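The Zou bench: frequently asked questions

Last updated 2021-04-01

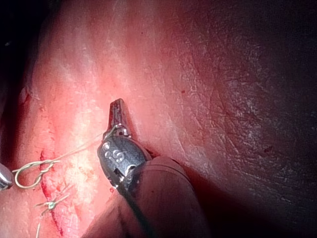
Jaws closed, thread running across to the second instrument, and one knot tied on the incision.

What is the Zou?

It is a pair of small robot arms that hold surgical-type instruments and are steered by hand from a desk next to them. We are building it in the shared workshop at Prililport, on the long bench by the back wall. The task we chose for it is sewing: pick up a thread, pass it, make a loop, tie a knot. Zou is the name of the bench software as well, so on the mailing list people write "Zou arms" when they mean the hardware.

Is it a medical device?

No. It is not tested, certified or sterile, and it never will be. It must not be used on a person or a living animal. Please don't ask us to make an exception for a tattoo machine or a pet.

What do you sew?

Foam sheet to begin with, then the soft practice pads sold for students, then tissue. Foam is cheap and shows whether the arms are in line with each other. Tissue is slippery, it moves when you pull, and it marks easily, so mistakes in grip force show up quickly. Anyone who would prefer to stay with foam can do so for as long as they like.

How are the arms moved?

Each arm is driven by cables from a motor box at its base. The instrument goes down a thin shaft to a wrist, and the jaws are hinged beyond that. There are 2 hand controllers on the desk, one per arm. Move your hand and the jaws follow at a smaller scale. A foot switch disconnects the controllers so you can move your hands back to a comfortable place. If you lift your foot off the other switch, the motors hold where they are.

Does any of it run by itself?

A little. The software can repeat a recorded movement and can open a loop of thread in front of the other jaws. Tying is still done by a person at the controllers. We have code for an automatic knot but it only works in the simulator, where the thread behaves far better than thread does.

Did you make the instruments?

No. We bought them used and made adaptors to fit our motor boxes. The adaptor drawings are in the project folder. We tried making our own jaws early on and gave up, as the tips did not meet well enough to hold thin thread. If you would like to try again, the old drawings are in there too, in the folder marked "old jaws".

What did it cost?

Parts for both arms came to about £2000, not counting tools the workshop already had. The instruments were the largest item, then the motors. You could save money by building a single arm, but you can't tie much with one.

Where do the parts come from?

Motors and bearings are ordinary and can be had from any of the usual shops. The cable and the small pulleys come from Prellby, who sell in short lengths. The base plates were cut for us in Gulstead. If you have access to a milling machine you can cut them yourself. Ours are heavier than they need to be, and we would leave them that way – a light base shakes.

How much space does it need?

A bench 400 mm deep is not enough, whatever the first version of the build notes said. The motor boxes hang over the back and the cables catch on the wall. Use a full-depth workbench and leave room to get round behind it. The desk for the controllers can stand on either side, but the operator should be able to see the arms directly by turning their head.

The jaws won't close fully. What should I check?

Look at cable tension first, at the motor end. Then check that the adaptor is fully seated; it should click. If both are fine, take the instrument off and work the jaws through the adaptor discs with your fingers. Stiffness there is usually dried dirt around the pivot. Clean it with warm water and a soft brush, dry it, and add one drop of light oil. Do not squirt oil down the shaft.

My thread keeps slipping out of the jaws.

Grip it closer to the tips and keep the pull in line with the jaws. Thread pulled sideways comes out on most instruments. Raising the grip setting helps up to a point, after which it frays the thread. New users nearly always set it too high.

My thread keeps twisting up.

Cut a shorter piece. Long thread coils back on itself and you will spend the evening chasing it. Let go now and then with one instrument so the twist can run out, and keep the loop just clear of the surface while you reach through it. Coloured thread is easier to follow on the screen than pale thread.

The two arms bump into each other.

Run the alignment routine again, and do it every time an arm has been unbolted. The software does know where each shaft should be, but it trusts the alignment file completely. There is no collision sensing – you will hear it before you see it.

How long does it take to learn?

It varies a lot. Expect to drop the thread a great many times. People who do model making or fine soldering tend to settle in sooner, and so do people who play games with two sticks. Half an hour at a sitting is plenty. After that your hands tighten up and the knots get worse.

What about cleaning?

Anything that has touched tissue comes off the arm and is washed the same evening, in the deep sink and not in the kitchen. Wear gloves. Wipe the bench with the disinfectant on the shelf above it and leave it wet for the time given on the bottle. Tissue goes in the lidded bin and the bag goes out with you. Needles go in the yellow tub.

Can I come and try it?

Yes, if you are a workshop member and have done the bench induction. No more than 3 people at the bench at once, and one of them must have used the arms before. Book through the workshop calendar under "Zou". We don't run sessions in October, when the bench is stripped down and recabled.

Can I build my own from your files?

Yes. The drawings, parts list and software are free to copy and change. If you sell kits, please use another name. The build notes still have gaps, mostly in the cabling section, and corrections are welcome through the project page. Send a photograph of the motor end with the cover off if you are asking about cables, as we can't help much without one.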